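How do I get our track club's athletes entered for 2000 m and steeplechase when we've just changed affiliation?

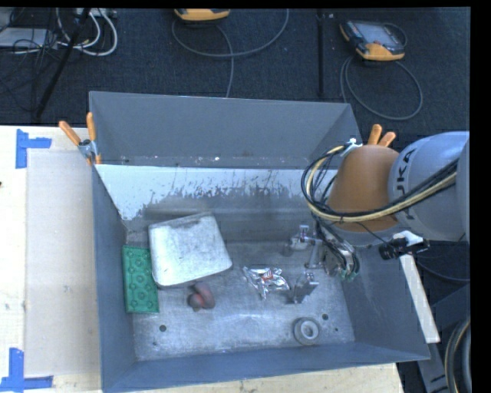
Grey bin on the wooden tabletop, with the KUKA arm reaching in from the right.

Posted in: Clubs and meets

stride_and_a_half

Hi all! First post, long-time reader, and I love this place already. I coach a small youth and masters track club called Fikeo. We have 14 athletes, most of them under 18, and this winter we left our old regional league and joined the Jarnorari district. Great move so far – the people are friendly, the meets are closer, and they have a real steeplechase pit!

My trouble is the entries. The spring open takes entries through Rotik, the online system the district uses, and when I log in I can see our new club page but only the masters athletes show up on it. The kids are still listed under the old league with last season's marks. If I try to add one of them by hand I get a message saying "athlete already active elsewhere." The old league secretary told me the releases went out in February, and the district office says they have them.

Two things I'd love help with:

Can I enter the kids anyway and sort out the affiliation later, or will they get bumped from the start lists?

And do their marks come across? One of my girls has a lovely 2000 m time from last summer and I would hate to see her seeded with no mark in the slow heat.

Entry fees are paid up, and so is the club's fee. Thanks so much, I'm really excited about this season!

hurdlemom545

Welcome! We did the same switch two years ago and had the exact same message. Call them, don't email. I got someone at nine in the morning and it was fixed by lunch. No idea about the marks, sorry, mine was only doing long jump. Have fun, the Jarnorari meets are a blast!

Ferdinand Rainer

Good move, and congratulations on the new district! I've done entries for our club for a good while and I really enjoy this stuff, so forgive the length.

A release and a transfer are separate steps in Rotik. The old league sending the release only unlocks the athlete. Your club then has to claim each one, and for anyone under 18 a parent has to confirm it. Your masters probably showed up by themselves when they renewed and picked the new club. The kids' parents most likely renewed early, before the release was in, so they're stuck under the old name.

What I would do:

Go to your club page, open Members, then Pending. If the kids are there, press Claim next to each name. The parent gets a message and has to click through it. Tell them to check the junk folder!

If Pending is empty, the district hasn't posted the releases yet, even if they have the paperwork on a desk. Then hurdlemom545 is right, phone them. Have the kids' member numbers in front of you (ours run to four digits, one of my boys is 1429) and ask them to post the whole club in one go.

Please don't enter the kids under the old club. The system lets you, but the entry is tied to the club at the time you make it, and changing it afterward means a withdrawal and a late entry. You could also enter them as unattached, and they'd get a race, but they wouldn't score for the team or run the relay.

On marks, good news. They belong to the athlete and come over with the claim. The 2000 m is a bit of a special case – it isn't on the standard seeding list for every age group, so type her time into the seed box yourself and put the meet name in the notes. The meet referee at our opens, Stöckli, reads those notes and is very fair about it. I've seen a kid moved up a heat the evening before on the strength of one.

For the steeplechase, check the age group on the entry form before you press Send. The younger ones run a shorter distance over lower barriers, and the menu lists both right next to each other. I've picked the wrong one myself.

stride_and_a_half

Wow, thank you both! They were all sitting in Pending, every last one. I never would have opened that tab. I've claimed the lot and six parents have clicked already. Her 2000 m time is showing too – so happy! I'll put the note in tonight and chase the other parents at practice.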